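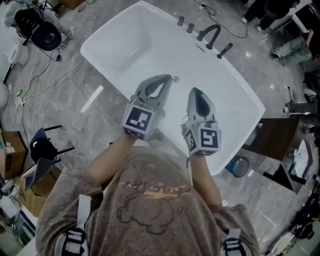

Open Saturday at Muron

We opened the Lund hall to visitors on a Saturday in November, from ten until four. The bathroom area drew people first: a white tub with black taps, worked over with a pair of hand-held grippers carrying marker cubes.

Eusebio Toledo from Plultero gave 2 talks on how tasks done by hand are turned into training data for robot arms. Slides are at the front desk.

Parking was at Sedmont, a short walk away. The next open day is in spring, and booking will be by email.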